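How to Read and Write Down a Chess Game

Learning to write your moves down is one of those jobs everyone puts off, and I was no better. For years I played on Monday evenings at the Gulonora library without recording a thing, and then I'd go home trying to remember where my rook had gone. So put the kettle on and we'll go through it slowly.

Every square has a name made of a letter and a number. The letters a to h name the files, running away from White, and the numbers 1 to 8 name the ranks, starting from White's side. White's king begins on e1. Say the letter first, always, even when you're only muttering to yourself.

A roll-up mat with the letters and numbers printed along the margins is lovely to learn on, and with only a few pieces out you can take your time finding each square.

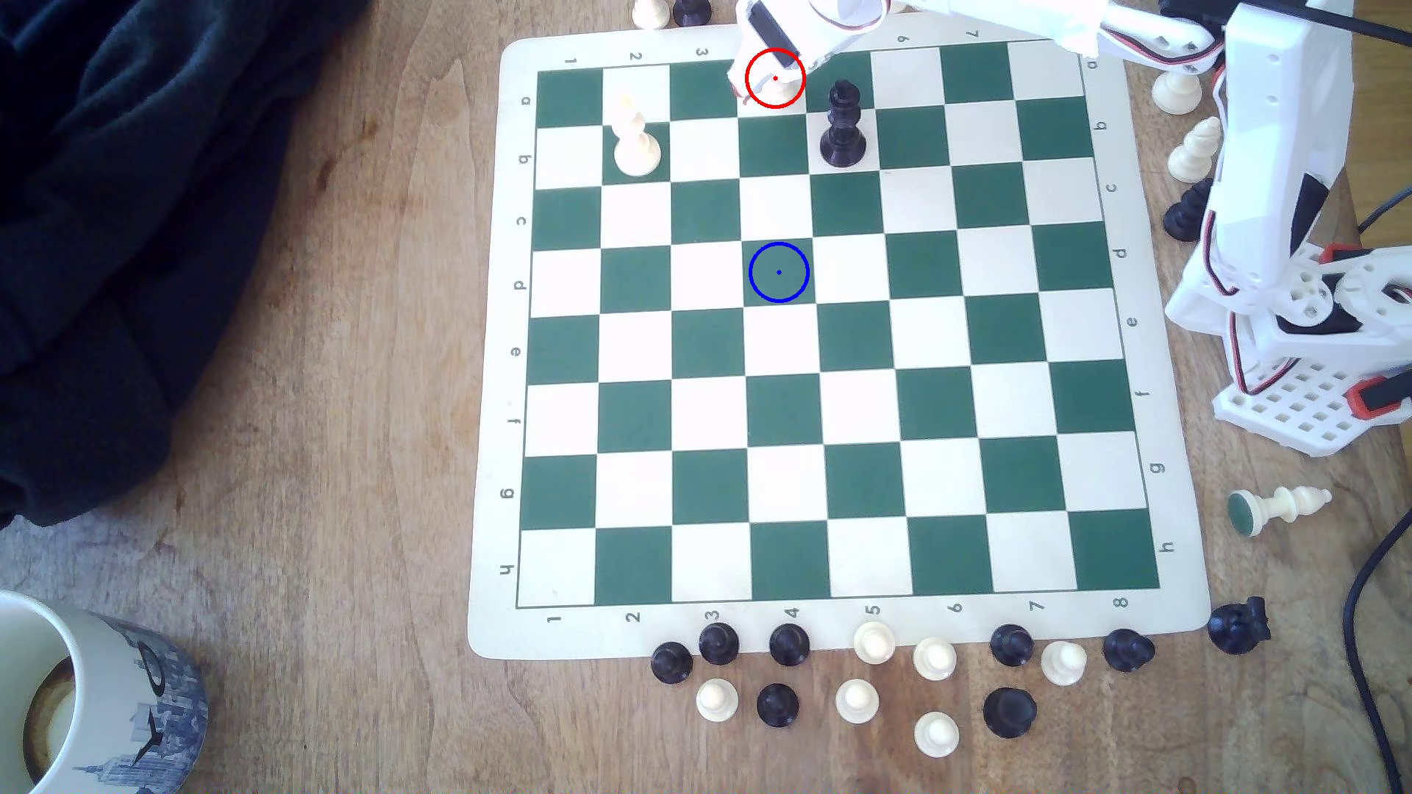
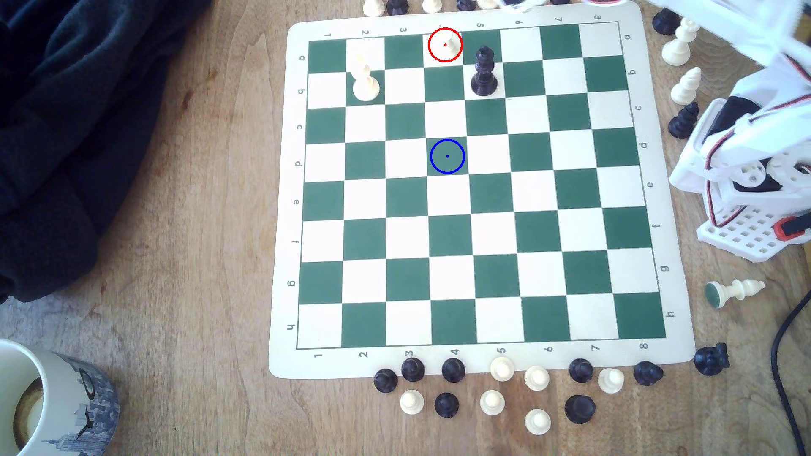 Moonah Park wrote in to ask whether pawns get a letter too, and the answer is no, you just write the square the pawn lands on, so e4 is a whole move all by itself. The other pieces do get one: K for king, Q for queen, R for rook, B for bishop and N for knight (K was already taken!). Nf3 means a knight goes to f3.

A capture gets an x in the middle, as in Bxc6. When a pawn captures you start with the file it came from, so exd5. Check is a plus sign on the end and checkmate is a hash. Castling kingside is O-O, and queenside is O-O-O.

Now and then two knights could reach the same square, and then you add the file of the one that moved, like Nbd2. If they're both on the same file, use the rank instead.

For practice, set yourself one short game with a friend and write both sides, White's move in the left column and Black's in the right. My Tirkar scorebook has room for 60 moves a page, and my longest game so far stopped at 53. Afterwards, set up the pieces again and play it through from your own handwriting. Mine still has a 1 that looks like a 7, so go gently with yourself.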